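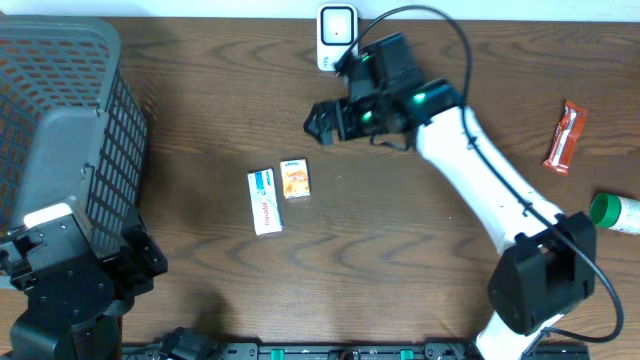
# Automatización en el puesto de preparación de pedidos: el caso de Panier

**Autor:** Harsh Katiyar
**Tutor:** Said Belkadi

## 1. Contexto

Panier prepara cestas de compra pequeñas para oficinas y residencias desde su almacén de Curkthorpe. Realicé mis prácticas allí hasta enero. En este informe estudio qué cambia para el personal cuando una parte de la preparación pasa a un brazo robótico.

El turno de mañana tiene 6 personas y prepara más de 900 artículos. Antes del cambio, cada persona leía el pedido, buscaba los productos y los colocaba en la cesta.

## 2. El nuevo puesto

El brazo trabaja sobre una mesa de madera, con una cesta gris de plástico a un lado. Los productos se dejan tumbados sobre la mesa. Son de formas muy distintas: cajas pequeñas de cartón, un envoltorio rojo de aperitivo, una botella blanca con tapón verde. Esta variedad es la dificultad principal, porque un envoltorio arrugado no se agarra igual que una caja.

La operaria reparte los artículos, vigila el agarre y corrige cuando hace falta. Dos personas del turno hacen ahora esta tarea.

## 3. Lo que dicen los trabajadores

Hablé con todo el turno. Las opiniones no son iguales:

- Las dos personas del puesto nuevo se cansan menos de la espalda, pero más de la vista.
- Una compañera veterana echa de menos conversar, pues antes se trabajaba frente a frente.
- Varios preguntan si la supervisión será pagada como categoría superior. La encargada, la señora Kapoor, todavía no tiene respuesta.

Durante mi estancia anoté 364 intervenciones manuales. La mayoría fueron con envases blandos.

## 4. Límites

Solo observé un turno. El almacén de Osgate, que pertenece a la misma empresa, sigue con el método manual y no pude visitarlo. Tampoco tuve acceso a los datos de bajas médicas, y por eso lo que escribo sobre el cansancio se apoya únicamente en las entrevistas.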